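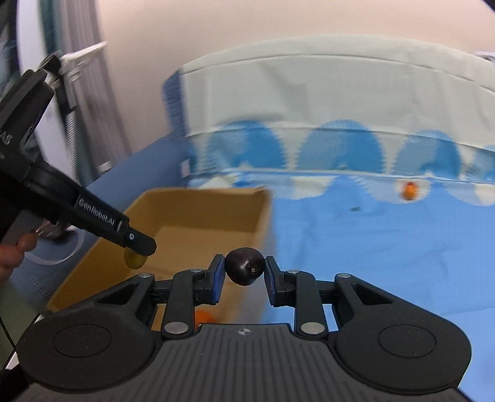
Issue 6, page 3

Small Fruit, Big Box
by Delyth Sayce

Every June somebody sends me a new rule for keeping fruit, and every June I try it and eat the same fruit I would have eaten anyway. The latest comes from the Nollora leaflet, which wants your small fruit stored in a plain cardboard box, one layer deep, nothing stacked. Dark fruit away from pale fruit, tomatoes by themselves. The leaflet says this buys you up to 3 extra days. It doesn't say compared with what.

I have my doubts about the sorting. A cherry tomato next to a mandarin has never done me any harm, and I can't see a glossy dark plum caring much who its neighbors are. One layer I can believe in - the soft ones do get squashed at the bottom of a bowl - but then you need a lot of box for very little fruit.

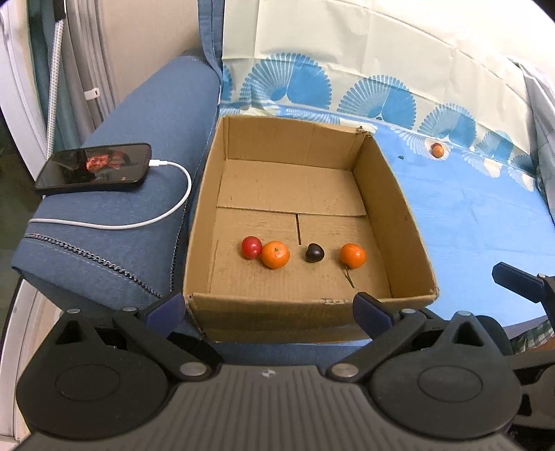
And a box with that much floor takes up room. Mine would have to live on a chair, and then where do I sit? Alun Griffiths swears by a Brultano fruit crate, which costs $395 and is, as far as I can tell, a box with handles. I'll stick with cardboard. Shake out the old stems and twigs before you put anything in, look it over every morning, and eat whatever is going soft first. You don't need a leaflet for that.

Comments

Roy Cheetham: We did the one layer thing in April. Lost 2 mandarins anyway.

Morfudd Powell: Tomatoes on the windowsill. Always have, always will.

Zsolt Csizmadia: $395?? Does it come with the fruit?

Recent items
Is the Zedix Peeler Worth a Drawer?
Hughes Jam Jars: The Lids Again
What to Do With Too Many Plums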